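Pince à main Gaveck : notre avis après quelques mois d'utilisation

Octobre 2025

Nous avons reçu la pince Gaveck en février, avec l'abonnement au service d'annotation Zevska, et j'ai voulu prendre mon temps avant d'en parler ici – les premiers jours on s'enthousiasme de tout, et c'est à l'usage que les petits agacements se montrent. Il s'agit donc d'une pince à deux doigts que l'on tient soi-même, avec sa caméra, pour enregistrer des gestes qui serviront ensuite à entraîner un bras. Le kit complet nous a coûté 1 496 euros, port compris, et la boîte contenait un jeu de doigts de rechange (merci, ils sont déjà montés !).

La prise en main

J'avais un peu peur des objets lisses et bombés, ceux que notre ancienne pince Ruggiero laissait filer une fois sur deux. Nous avons donc beaucoup travaillé avec une souris d'ordinateur et son tapis, sur le grand bureau en bois, et je dois dire que les doigts nervurés magenta épousent très gentiment les flancs de la souris sans qu'on ait à serrer comme un sourd.
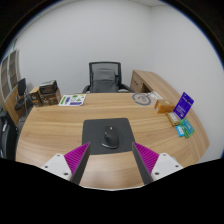
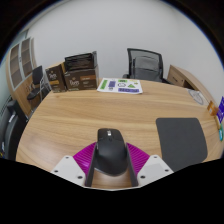
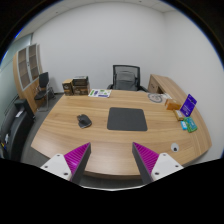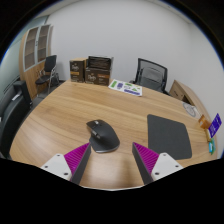

Ce qui nous a plu

Le poids, d'abord : après une séance de 38 prises, mon poignet ne se plaignait pas trop, et il se plaint facilement. La vue très large ensuite, qui garde dans le champ les deux doigts et une bonne partie de la pièce – c'est précieux quand on relit les séquences et qu'on veut comprendre d'où venait la main. Les doigts se changent vite, avec un simple tournevis.

Ce qui nous a moins plu

Le logiciel de transfert, Eser, est d'une lenteur désolante dès que la carte est bien remplie. Pour nos 3 974 séquences, il a fallu relancer plusieurs fois, et le message d'erreur n'existe qu'en anglais. Le service Zevska répond aimablement, mais comptez 24 heures, ce qui fait long quand toute une équipe attend.

Pour qui ?

Je la conseille volontiers aux petits laboratoires et aux écoles qui veulent démarrer sans acheter un bras tout de suite. Si vous avez déjà une Ruggiero en bon état, attendez peut-être la prochaine version d'Eser. De notre côté, nous en avons commandé une deuxième.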